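Notebooks > Gripper bench > Hand-held units > March

March, started 9:30 in the morning

Comparing the two hand-held grippers on cloth. Unit A is the Okon body with the Trukico camera module. Unit B is the same body with the Noltico module, which has the wider lens. Fingers and rubber are meant to be identical on both. Controller is the old one, firmware not touched since last month.

Charged both packs overnight. B came up on the first try. A needed the cable reseated at the camera end, same as before. The connector on A has play in it and I have put a strip of tape over it for now. Proper fix is a new pigtail, which is on order from Negussie.

Settings for both: 30 frames per second, fixed exposure, auto white balance off. I set exposure by pointing at the table under the tube lights and bringing it down until the highlights stopped clipping. The window end of the room is brighter, so anything facing that way runs a little hot. Left it alone so the two units would stay comparable.

Width calibration on A: closed reads 3 counts, fully open reads 900. On B closed reads 3 as well, but open would not repeat. Took the cover off, found the magnet holder a little loose on its shaft, tightened it and ran it again. Repeats now. Wrote the new value on the label inside the cover. 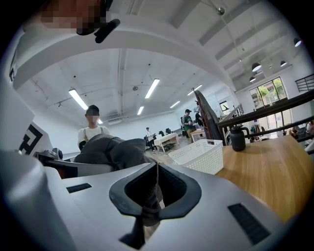
Marker tracking is where the two modules differ most. With the wide lens the marker panel stays in view at the side, but it sits so far out that the squares bend and the detector gets fewer usable corners. The default undistort settings were made for the narrower lens and they do badly out there. Cloth is the other problem. When it bunches up over the top of the gripper, as the dark gray piece did, there is a big low-texture patch close to the lens and the feature tracker has to work with whatever it can find behind it. Ceiling lights and the stair railing are good for that – plenty of straight edges. People moving in the background are less good. I masked the gripper body in the tracker config but the mask does nothing about the cloth.

Ran the log through the tracker over lunch. B lost tracking for 282 frames in total, nearly all in two stretches with fabric high over the opening. A lost less, but it also sees less of the room, and when it does lose track it takes longer to come back. I would still pick B for anything where the operator turns around a lot.

Grip notes. The flared rubber is good on thick folds. On a single layer it tends to push the fabric ahead of it unless you come in at an angle. Same on both units, as it should be. Trigger on A is stiffer and my hand was tired after roughly an hour of it. Might be the spring, might be the guide rail. Check before swapping parts.

To do:
– redo the lens calibration for B with more board views near the edges
– try the mask with a margin on the upper half
– pigtail for A when it comes in
– compare trigger springs
– same runs with a lighter cloth, patterned if there is one in the bin

Logs are on the shared drive under gripper_cloth, A and B in separate folders. The first B run is from before the magnet holder was tightened, so don't use its width values. Poses from that run are fine.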